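Open Day Visit Report
Module: Automation Systems 2
Prepared by: Saron Woldemariam

1. Purpose of the visit

Our group attended the October open day at the Wilarine laboratory in Nernunstead. The aim was to observe how household manipulation tasks are set up and scored in simulation before any hardware is used. The visit began at 9:30 a.m. with a short safety briefing, followed by a demonstration of the Weldu simulator.

2. Demonstration

The test environment was a furnished bedroom with a tiled floor, a bed with a blue blanket, and a green-framed piece of furniture with a purple panel and a wooden drawer. The simulated robot has two arms, each with its own gripper. Views can be rendered from the body, looking out over both arms, or from close behind a single gripper. 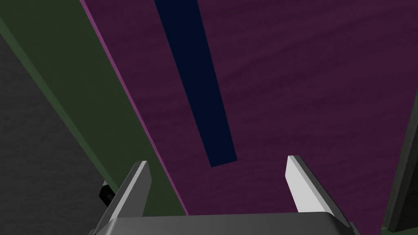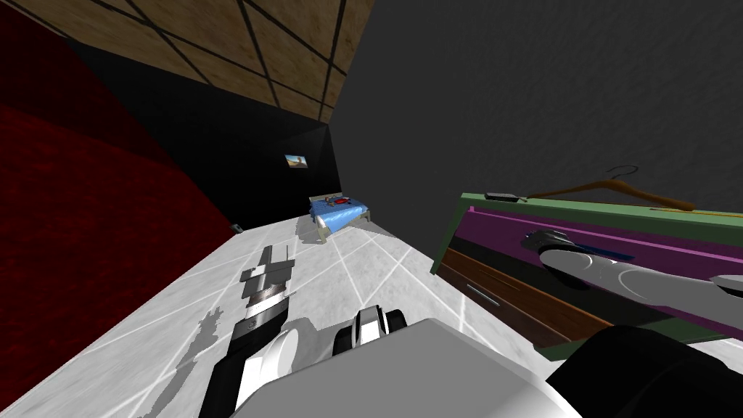 Weldu simulator, bedroom environment: view from behind one gripper (first) and view over the robot body (second).

The operator explained that each run is limited to 30 seconds of simulated time. A run that reaches the limit is logged as a failure regardless of the final arm position. Room textures and colors are changed between batches so that a controller cannot depend on one particular wall or floor. Contact forces are computed by a separate module, Cunine, which was not open to visitors.

3. Data provided

The laboratory gave us a summary table for one batch of 489 runs. Of these, 62 were logged as failures. The table does not separate time limit failures from collisions, and we were not able to obtain that breakdown.

4. Observations

The gripper view gives good detail near the fingertips but little information on the rest of the room. The body view covers more of the room, but distant objects are small. The operator said both are recorded at the same rate. We did not verify this.

Rendering speed dropped when shadows were enabled. No figures were taken.

5. Follow-up

Request the failure breakdown from Wilarine. Repeat the batch calculation in our own software with the shorter time step.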